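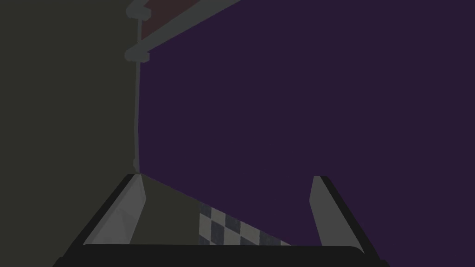

4. Moving your old articles into Jamstead

Before you start with this chapter, you should have finished chapter 3, so that your channel exists and you can log in as its owner. An editor account is not enough for the import. If you are not sure which kind of account you have, open Settings, then People, and look at the word next to your name.

The import is done with Gumatix, a small program which runs on your own computer. It reads the export file of your old blog or magazine system and sends the articles one after another to Jamstead. You can continue to write new articles during the import, but you should not change the categories in that time.

4.1 Prepare the export file

1. In your old system, make a full export with text, authors, dates and comments. The file must end with .xml or .zip.
2. Save the file in a folder whose name has no spaces and no special letters.
3. Make a copy of the file and keep it in another place. Gumatix writes its own marks into the file while it works, and an export with these marks can't be read again by most other systems.
4. Open the file in a text editor and check the first line. If it shows strange signs in place of normal letters, repeat the export and choose UTF-8.

Note: Drafts are included only if your old system puts them into the export. Many systems leave them out and give no message.

4.2 Connect Gumatix with your channel

1. Start Gumatix and choose New Connection.
2. Type the short name of your channel. For the channel of our own office this is ustasthorpe, all in small letters.
3. In Jamstead, open Settings, then Keys, and press Create Import Key.
4. Copy the key into the field in Gumatix. The key has 58 signs. If the field stays red, the most frequent cause is an empty space at the end.
5. Press Test. The word Connected must appear in the lower line of the window.

Caution: Whoever has the import key can write in your channel under the name of any author. Do not send it by e-mail. When the import is finished, go back to Keys and press Delete.

4.3 Match the authors

Gumatix shows two lists. On the left are the authors from the export file, on the right the people in your channel. Draw a line from each name on the left to one name on the right.

If the same person appears two times on the left, for example as "B. Marti" and "Balthasar Marti", draw both lines to the same person. Authors who have left your team can be matched to Guest. Their name is still printed under the article, but they receive no account and no messages.

Please do this step with patience. The names can be changed later only article by article.

4.4 Make a trial import

1. Choose Trial and leave the number of articles at 65.
2. Wait until the green bar is full. Do not close the lid of a laptop computer in this time.
3. Open your channel in a browser and look at some old articles and some new ones. Check headings, links, footnotes and quotations.
4. If you find mistakes, press Remove Trial, correct the settings and begin again with point 1.

Trial articles can be seen only by the owner. They don't go to subscribers and search engines do not find them.
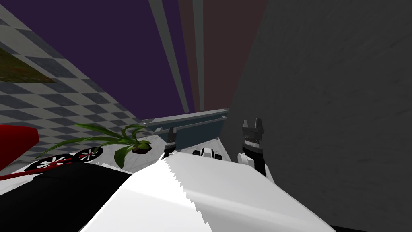 Will my subscribers get a message for every article I import?

Imported articles are sent to nobody, as long as the box Silent is marked in the import window. It is marked when you install Gumatix. If you remove the mark, each article with a date from the last 30 days goes out as a normal message.

4.5 Make the full import

1. Choose Full and press Start.
2. Leave the window open. In our last large import, 2,418 articles needed 139 minutes on a normal office line.
3. If the connection breaks, press Continue and not Start. Continue begins with the first article that is still missing — Start begins from zero and you will have many articles twice.
4. At the end, save the report. It lists all articles that were refused, with a code for each.

The codes you will probably meet:

G1 The article has no title. Add one in the export file and press Continue.
G2 The date is in the future. Correct it, or plan the article by hand in Jamstead.
G5 The article is longer than the limit. Divide it into two parts.
G7 The address of the article is already in use. Give it another ending, for example -old.

4.6 Keep the old addresses alive

Readers may have saved links to your old pages. In Jamstead, open Settings, then Addresses, and load the file redirects.csv, which Gumatix has put next to your export file. Your old domain must point to Jamstead before the redirects can work, and this change can take up to one day. Leave the old system switched on until then.

If you used the Sutter theme before, the page numbers in your category lists are built in a different way. Mark the box Sutter style lists before you load the file.

For problems with this chapter, write to Engelbert Wyss at the support desk and attach the report from 4.5. Please remove the import key from the first line of the report before you send it.

Chapter last changed: 30 May 2018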